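The Arm That Came to Stay

By Bergþóra Briem

The brochure for the Revano picking service promises "hands-off handling from day one." It arrived at our shop in Namthorpe with a binder and a subscription agreement I had to read twice, mostly to find out what happens in August, when the trial rate ends. The answer is $998 a month.

For that you get an arm, a gripper, the Paltell software and phone support that picks up after three rings. You supply the bin, the table and whatever you want sorted. Revano suggests starting with identical boxes. I started with what was lying around, which is how most people will use it if they are being truthful with the sales rep.

Setup took two afternoons. The software is pleasant enough, apart from a habit of numbering its error messages as if they were hotel rooms. I got to know 2082 ("grasp uncertain") very well. It means the gripper has gone down, thought about it, and come back up with nothing.

Small blocks are its best subject. It goes after those with the confidence of a toddler at a buffet. Bottles are harder, especially clear ones, and the manual has a whole page on see-through plastic that amounts to wishing you luck. Anything crumpled is a coin toss. Anything that ends up in a corner may as well retire there.
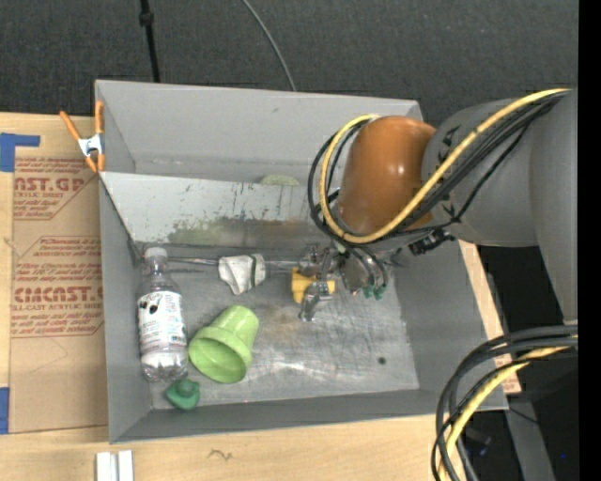

Fingers around a small yellow block-like piece. The bottle and the green cup will have to wait their turn.

The rival Paiva kit costs less and leaves you to do your own tuning, which I have done before and would pay a fair amount never to do again. Revano's people tune it for you over the phone – slowly, and with hold music – and my misses fell by about a third after the second call.

I have kept the subscription through the fall. The binder is holding a door open.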